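I have lived on the Trenham River for most of my grown life, and I still can't give a visitor a straight answer when they ask whether it's a good place to buy a house. It depends on what you want from a river, I tell them (and then I usually talk for another half hour, so be warned).

The lots along the lower bend sell fast, and I understand it. You stand on a deck in June with the water sliding by and you'd sign anything. But the county has been weighing a wider building setback, from 100 feet to 133, and a good many of my neighbors are hopping mad about it. I'm not, and I'd like to say why.

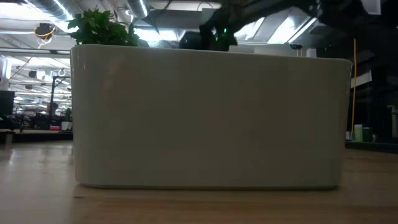

When Gerd Wendt bought the place upstream from mine, the bank was mown right to the edge. He let it go to willow and dogwood, and we all thought he'd lost his mind! Six winters later his bank is holding, and mine has slumped enough that I had to move the bench. I miss the old spot.

Firdevs Karabulut, who sold me my house, worries that a wider setback will scare buyers off. Maybe a few. A person who wants a lawn down to the water will look over at Khoo Lake instead, and I wish them well there. The rest will walk 33 feet farther with their coffee, past some birds, and I think they'll come to like the walk.

So I'll be at the hearing in January, saying yes to it, and I hope you'll come and sit by me even if you plan on saying no.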